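Notes for the talk at Manninen Hall, October evening meeting
Hard water and what it does to a house

(Wait for the tea urn to stop. Say hello, thank Danica Stan for the invitation and for the lift from the station.)

Good evening, everyone, and thank you for coming out when I know a good many of you would rather be at home with your feet up. I was asked to talk about limescale, and when I told my sister she said she couldn't imagine a whole evening on the subject, and I said I could very easily imagine two, so please stop me if I run on.

I'll begin with where the stuff comes from. Rain is soft when it falls. It soaks down through chalk or limestone, and on the way it picks up a little of the rock, so little that you'd never see it in a glass. Then we come along and heat it, or leave it to dry on a tap, and the rock comes back out again. That's all the white crust in your kettle is, a bit of hillside that has travelled to your kitchen.

(Pass the two jars round now. Ask people not to open the second one.)

When I first moved to this side of the county I bought one of those little test kits and my kitchen tap came out at 280, which the leaflet called hard in rather large letters. My old flat up north had been 27. I'd lived there for years without once descaling anything, and I really did think my new kettle was faulty. I took it back to the shop! The young man was very kind and took the lid off and showed me the flakes, and I have never been so embarrassed over a kettle.

(Pause here, they usually laugh, and somebody always has a kettle story. Let them tell it, but only one.)

Now, kettles. Plain white vinegar, half and half with water, enough to cover the crust, and leave it for an hour with the kettle switched off at the wall. Then rinse, boil fresh water, throw it away, and do that again until you can't smell the vinegar. Citric acid does the same job and smells of nothing much, and I've gone over to it myself. Please don't mix either of them with bleach, ever. I shall say that twice tonight and I make no apology.
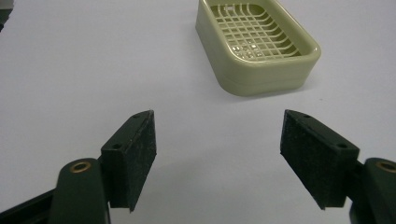
Soap is where people notice hard water first, though they don't always know what they're noticing. The minerals grab hold of the soap before it can lather, and what you get is that grey, slightly sticky film we all know from the side of the bath. You use more soap to make up for it, and so you get more film, and round it goes. The bar itself suffers as well if it's left sitting in a puddle, and for that I'm very fond of a dish with a grid in the bottom like the pale green one, so that the water has somewhere to go. You do have to clean the grid, mind, and an old toothbrush is the thing for getting into those small square holes. Warm water and a drop of vinegar, a bit of a scrub, and rinse it well.

(If Tarek Azar is in, he'll ask about liquid soap. Short answer: many of them aren't true soap at all, so they don't make the same film. Offer to talk to him afterwards or we'll be here until midnight.)

Shower heads next. Unscrew it if you can, and if you can't, tie a sandwich bag of vinegar round it with an elastic band. Check the finish first, as some of the fancier ones don't care for acid, and the same goes for marble and other natural stone, which vinegar will mark for good.

Softeners I'll be brief on, as I don't sell them and wouldn't want to steer you. Živko Petek has had one under his sink for years and has brought the paperwork along, so do go and bother him at the break. They need salt and they need a cupboard.

And the second mention, as promised: no bleach with vinegar, no bleach with citric acid, no bleach with any descaler.

(Questions, 15 minutes. Collect both jars. Remind people that the sign-up sheet for the reservoir visit is by the door, and pens are with Danica.)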